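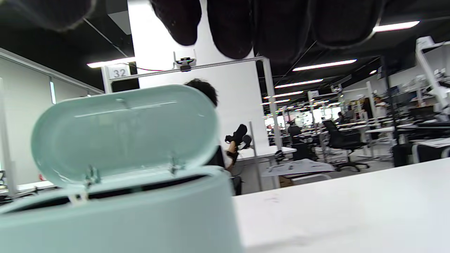 Bancada aberta, caixinha verde-menta de tampa levantada, luva na parte de cima. Ao fundo, o posto 32.

Boas práticas na bancada: galeria comentada

Quando a Elell me pediu uma página sobre as regras de recolha de dados com garra manual, imaginei uma coisa breve. O regulamento interno tinha 7 pontos em março. Agora tem 15, e três deles tratam do mesmo assunto com palavras cada vez mais irritadas. A Ida Wendt, que os redige, garante que a próxima versão será mais curta. Também garantiu isso da anterior.

Deixo aqui as regras que convém levar para a bancada, com os comentários que o regulamento, por decoro, não inclui.

Sobre a luva
Regra 2: a luva escolhe-se antes de começar e mantém-se até ao fim da série. Trocar a meio «porque esta estava a fazer comichão» dá duas séries pela metade, e nenhuma delas serve.

Sobre os dedos
Regra 4: os dedos que não participam na tarefa ficam afastados da lente. A regra é clara, os dedos é que têm opinião própria. Na fotografia há quatro, alinhados lá em cima como quem espera o autocarro.

Sobre tampas e dobradiças
Regra 5: um objeto com tampa conta como duas tarefas, abrir e fechar, cada uma com o seu registo. O Finn Ackermann defendeu durante uma reunião inteira que era uma só. A ata ocupa mais espaço do que a regra.
Nas tampas com dobradiças pequenas, como as duas desta caixa, a instrução é acompanhar o arco do movimento. Puxar a direito é mais rápido, tal como é mais rápido o pedido de material novo que se segue.

Sobre a mesa
Regra 8: só fica na bancada o que pertence à tarefa. Canecas, chaves e telemóveis vão para outro sítio. A mesa branca mostra riscos leves e manchas junto à frente, e o regulamento admite os riscos. Quanto às manchas, há um pano.

Sobre os números dos postos
Regra 9: o número do posto entra na ficha de cada série, copiado da placa e nunca de memória. Houve uma semana em que todas as séries da equipa Oltmanns vinham do mesmo posto, façanha notável para uma equipa daquele tamanho.

Sobre as câmaras fixas
Regra 11: a câmara montada na estrutura de alumínio não se roda, não se limpa com a manga e não serve para pendurar o crachá. Cada uma destas proibições tem um autor, e o autor sabe quem é.

Sobre quem está por perto
Regra 12: as pessoas dos postos vizinhos são avisadas antes de se iniciar uma gravação. Atrás da tampa aparece o alto de uma cabeça de cabelo curto e escuro e, ao lado, um antebraço a segurar um sapato preto no ar. O regulamento não prevê limite de altura para calçado.

Sobre as pausas
Regra 14: 40 minutos de trabalho, pausa, e só depois se volta a pegar na garra. A regra mais popular e a única que se cumpre ao segundo.

As regras 1, 3, 6, 7, 10, 13 e 15 são administrativas e estão no documento completo, na pasta Pultden. Correções e queixas para a Ida, de preferência por escrito e com o número da regra.

Página revista em Senden, dom., 16 de agosto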